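The Pig Shift
By Merike Ķēniņš

The first thing Saskia Waaka does in the morning is wiggle the cables. She does it before coffee and before she has said a word to anybody, including me. She takes the black cable at the left arm's shoulder between two fingers, moves it the way you would test a loose tooth, and listens. Then she goes to the other shoulder and does it again.

"You can hear a bad connector," she says. "You can hear it about a week after you should have."

Waaka looks after a robot cell called Rastamia, in a ground-floor unit in Duslow that used to store carpet. The company that owns it, Hiltska, has bigger machines upstairs with safety fences and names that sound like cough medicine. Rastamia is two small arms on an aluminum rail, facing a tiled corner with a marbled floor. It puts toys on a pine shelf. On a good day it does this almost 100 times, each run is recorded, and the people upstairs use the recordings to teach other arms how to pick things up. I had come to see the robots. I spent most of two days watching a woman with a hex key. 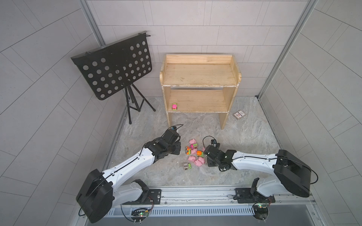

The morning check has 41 items on it. It was 12 when Waaka inherited the job and it has grown the way such lists grow, by one line for each bad afternoon. Item 9 is "rail, all the way along, with hand." Item 23 is "music stand." It doesn't say what to do about the music stand. Everybody on the team knows, apparently, and what they know is that you look at it and confirm it hasn't moved.

Positions matter a great deal in here. The arms are calibrated against the room, which means that when the left arm believes it is a hand's width from the shelf, it had better be. The shelf gets checked against two pencil ticks on a template that lives in a drawer. The template goes down, the shelf goes against it, and the template goes back in the drawer. During my visit the template was left on a chair for an hour and the atmosphere became noticeably formal.

After the furniture comes the arms. Waaka powers them down, supports each one at the elbow, and moves every joint by hand through its range, feeling for grit. She does the wrist last. The wrist joints are the smallest and do the most fidgeting, and they wear first. A healthy one feels like stirring honey. A tired one has what she calls a pebble in it, a faint catch at one point in the turn, and once there is a pebble she writes the date on a strip of tape and starts a small private countdown. She budgets 500 hours of motion for a wrist servo. The left arm, for reasons that have been discussed at length, gets through them faster.

"Left-handed," says Said Hajji, who writes the motion code and sits close enough to be blamed for things. He means that the operators driving the arms tend to start with the left one. Waaka believes the left mounting plate was put on a hair crooked in May and has never forgiven itself. They have each offered me evidence. His was a spreadsheet, hers was a shim.

The shim is a sliver of brass about as thick as a business card, and the story of how it came to be under a mounting plate takes 20 minutes to tell properly. I will do it in less. In May the cell was moved from one wall of the unit to another. The arms were unbolted, the rail was carried across the room by four people who all had opinions, and everything went back together before lunch. In the afternoon the left arm began placing toys slightly too low. It did so consistently and with great confidence. A pig headed for the upper shelf would arrive at the front edge of it instead, nose first.

Hajji looked for it in the code for two days. Waaka looked for it in the servos for the same two days. The problem was a curl of metal, the kind a drill leaves behind, trapped between the plate and the rail. They took it out, and the arm was then wrong in the other direction, as its calibration had been quietly redone that morning with the curl still in place. The shim went in as a temporary measure while somebody found a free afternoon to recalibrate. 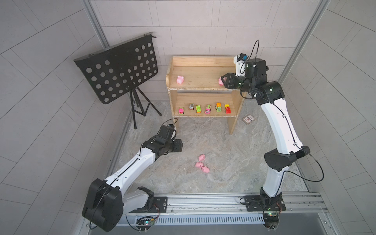 You will have worked out how temporary it was. It did come out in the end, and it now sits in a jar lid on Waaka's bench with a label reading DO NOT USE, which I take to be a form of commemoration.

Recalibration, when it happens, is slow and a little devotional. A pointed tip goes into the gripper. The arm is driven to a set of marks and the point is brought down to each one until it just touches. Waaka crouches with a flashlight and Hajji taps a key. She says "down." He taps. She says "down." This goes on for most of a morning and they don't discuss anything else, although at one point she said "lunch" and he tapped the key.

The trick is to arrive at each mark from the same direction. Every gear has some slack in it, and if you come at a point from above one time and from the left the next, the slack lands on different sides and the numbers disagree with each other. It's a thing machinists have known forever, and Hajji says it took him a year to believe it. He used to average the disagreements away. Waaka has a word for that and the magazine won't print it.

Then there are the cables, again. If you asked Waaka what she does for a living she would say robots, but a time sheet would say cable management. Each arm carries its wiring along the outside, down the long white links to the wrist, and every loop has to be long enough for the worst pose the arm can strike and short enough not to snag on the furniture. The loops at the top of the grippers are the touchiest. Too tight and they pull on the camera plug. Too loose and they wander into the picture, and somewhere upstairs a neural network concludes that toys are partly made of cable.

Ülle Grigaitė would like it known that this last point is a simplification. She runs the training side, and the cable clips at Hiltska are called Grigaitės after her, in honor of a memo. She wanted them fitted at measured distances. Waaka fits them where the cable wants to bend. They have settled on measured distances, written down afterward, wherever Waaka happened to put them.

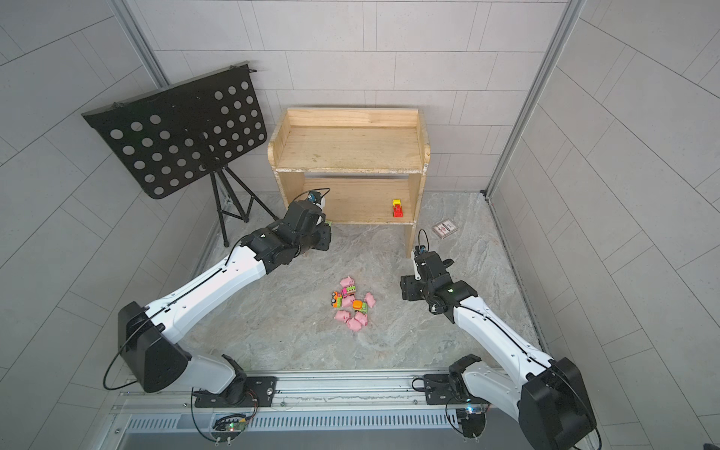
Rastamia's two arms at the pine shelf, with toys on the floor between the grippers.

I asked whether the toys need maintenance too, meaning it as a joke, and was handed a cloth. They do. Fingers leave grease on plastic, grease ends up on the gripper pads, and a greasy pad will hold a pig beautifully until it reaches the highest point of its journey. Pads and toys are wiped at noon. The pads are peeled off and replaced when they go shiny, a job that involves tweezers, a scalpel and a silence so complete that I could hear the vending machine in the hall.

The pigs, for the record, are the difficult ones. A toy truck has sides. You can close two fingers on it and it will generally stay as it was. A pig is all slope. It rolls, it squirts out backward, and when it lands among other pigs there is no good place to start. The operators have favorites among the vehicles and none among the pigs.

Austra Ramanauskas has been operating Rastamia longer than anyone, and she drives it with a stillness I found slightly unnerving. She sits at a desk behind the cell with a pair of small leader arms, copies of the big ones without the muscle, and whatever she does with them the real arms do a moment later. She can feel a fault coming before the log shows it. The left wrist "goes sulky," she told me, and Waaka, without turning around, reached for the tape and wrote down the date.

That was on my second morning. The wrist was duly opened that afternoon. Four screws hold the cover, and they go into the lid of a jam jar in the order they came out, laid out like the numbers on a clock. The servo slides out with its plug still on. You take a photo of the plug before you touch it. You then put the new one in, find that the horn is one spline off from where it should be, take it out again, and say something under your breath. I'm told this step isn't on the checklist but has never been skipped.

A new servo also has to be told who it is. They all leave the factory with the same address, and if you plug one in beside its neighbors without changing that, two joints will answer to the same name and obey the same orders. Hajji did it once, in his first month. He describes the result as "interpretive." The procedure now is to connect the new servo alone, on the bench, give it its number, write the number on its side in silver pen, and only then let it meet the others.

The last part of any repair is the wrist camera. It comes off with the cover and it never goes back in exactly the same place, so it gets its own small ceremony: a printed grid held up at several angles, a burst of captures, and a number at the end which is either small enough or isn't. Waaka doesn't trust the number by itself. She also likes to close the fingers on something and look at the live view, checking that they come in evenly from both sides and that whatever they are reaching for ends up between them.
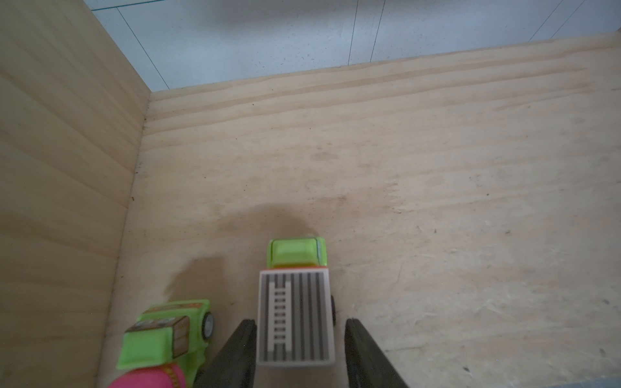

How often should the gripper pads on an arm like this be changed?
Go by the surface more than the calendar. Once the pad looks glossy, or a clean object starts to slip on a normal grip, replace both pads on that gripper together so the fingers still close evenly.

I put that one to Waaka for the benefit of readers with arms of their own, of whom there seem to be more every year. She had one more piece of advice for them, which was to label both ends of everything. She has met a great many people who label one end.

By late afternoon the new wrist was in and Ramanauskas was back at her desk. She ran the left arm out, turned the gripper one way and then the other, and thought about it. Waaka stood with her arms folded. Hajji had pulled up the spreadsheet, in case.

"Better," said Ramanauskas. "A bit stiff."

Waaka said it would loosen up. She tore the old strip of tape off the arm, stuck on a blank one, and went to find out who had moved the template.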